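Ticket 2161 — foam shape sorter, pieces won't seat
Product: Geltotell foam sorting board, red, with colored blocks
Opened by: Ingeborg Buschmann, Trirkville
Opened: 9 Aug 2024
Priority: normal (customer says high)
Status: waiting on customer

Customer message
Hi, bought this sorter from Kuhlmann for our play corner. Pieces don't go in properly. They stand up tall and some of them lean. Green one is worst. Is it a bad cut or do we have the wrong blocks? We got a spare bag from Pisico at the same time and they may of got mixed up. Kids have lost interest, I'd like it fixed or swapped. Photos attached.

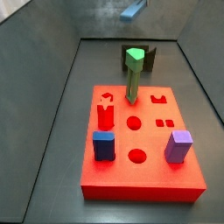
Spare bags from Pisico go out with the same four colors as ours, so a mixup is easy, and the foam is soft enough that a near-miss piece will go part way in and then stick. Asked her to sort by shape first and ignore color completley. Green is a five-sided one and it's leaning up by the back edge, purple has a tilt to the right as well. Both round holes are open, so is the notched one at the back right. No verdict on the cut from that. Need each piece pulled and tried by hand.

Sent step list, first round:
1. All blocks out. Pull straight up, don't twist, the walls tear.
2. Run a finger round inside each hole. Feeling for crumbs or a leftover plug from the die cut.
3. Match block to hole by outline. Both ends, some are not the same top and bottom.
4. Press with flat palm. Count to 8. Let go.
5. Write down which ones pop back up.

Customer reply
Did 1 to 3. Found a bit of foam in one of the square holes, picked it out. Red one is hard to see against the board, took me a while to notice it has a notch! Haven't pressed anything yet, phone rang.
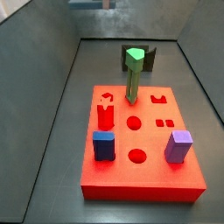 Attachment 2: red block at left with notch at top, blue in the near-left corner, green toward the back.

Note to self — the slot in the legs. Customer asked if the gap up the green one is a split, i.e. broken. It isn't, blocks in this line are slotted on purpose so they squeeze a little going in. Told her that. If the legs are splayed, pinch together for a minute and try again. If one leg is shorter than the other, that's a reject and we swap it.

She wanted to know if the blue is the same.
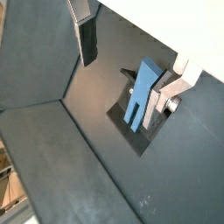

Attachment 3: blue piece, slot between the two prongs, solid at the top end.

Prongs look parallel, slot looks straight. Fine as far as a photo goes. Told her to leave blue alone and work on green and purple.

Second round sent:
- swap green end for end, try again
- try purple without green in the board, the foam bulges when a neighbor is in crooked
- dont trim the holes with a knife, voids the swap
- no oil, no dish soap either (had 2 of those in October, both boards ruined)

If still high after that, stock check: replacement block set is bin 452, board on its own has to be ordered from Kuhlmann. Would send blocks first, cheaper to post and the bag mixup is still my best guess.

Asked for the printed code off both bags, ours and the Pisico one. Not recieved yet.

Next action: customer to send codes plus result of the palm press. Leave open.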